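Lining a carton for small parts: black bag, clear bag or both?
Packing and Despatch board – 9 replies

Zerrin Kaplan
Mar 25, 2024
We send small spares in plain brown cartons. Bastow's packing sheet says a black bag inside a clear one, box taped on the base seam only. I have 80 orders to get out in April and would like to drop a layer. Does the clear bag do anything useful?

gsm200
It keeps dust off. It does nothing for impact. If the part is already in a sealed black bag I would leave the clear one out.

Tisach_stores
Disagree. Clear outer, dark inner, always. You can write on the outer and the inner stays clean when someone opens the carton to check it. Our bench:

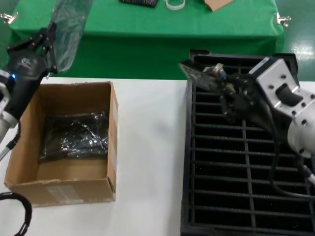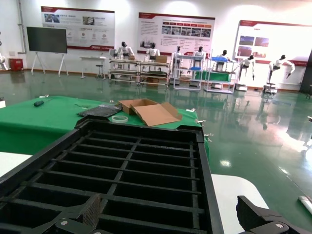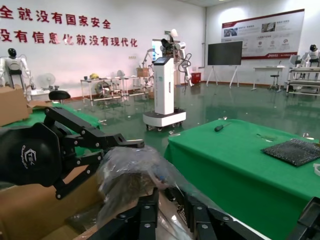

Go by the film thickness, which is usually printed on the roll. Under 200 gauge it splits at the corners of anything square. The black grid tray is for laying out parts before bagging. I would not pack straight from the shelf.

gsm200
A green cloth on a packing table is a poor choice. It drags and it holds bits. Bare white top, wiped down, every time.

Tisach_stores
The cloth stops small screws rolling. Shake it out at the end of the shift. We use both surfaces and I have no complaint about either.

Zerrin Kaplan
Is the tray stiff enough to carry when loaded? I was quoted for the Groen 646, which looks similar, but it flexes in the middle.

Tisach_stores
Ours stays on the table, so I can't say. Look for a raised rim and a centre rib. Without the rib they all flex.

liltura_fan
Back to the question. We ran 3 months with the single black bag. Returns for damage did not change. Returns for "wrong part" went up – pickers could not read the label through the black film, so it went on the carton, and then on the wrong carton.

gsm200
That is a labelling fault. Put the label on the black bag.

liltura_fan
Labels lift off that film in the cold. Tried two makes.

Zerrin Kaplan
Right, I will keep both layers for the small parts and use the single bag for anything with a number moulded in. Tape on the base and one side seam. Will order the clear bags in 200 gauge from Liltura unless someone has a cheaper source.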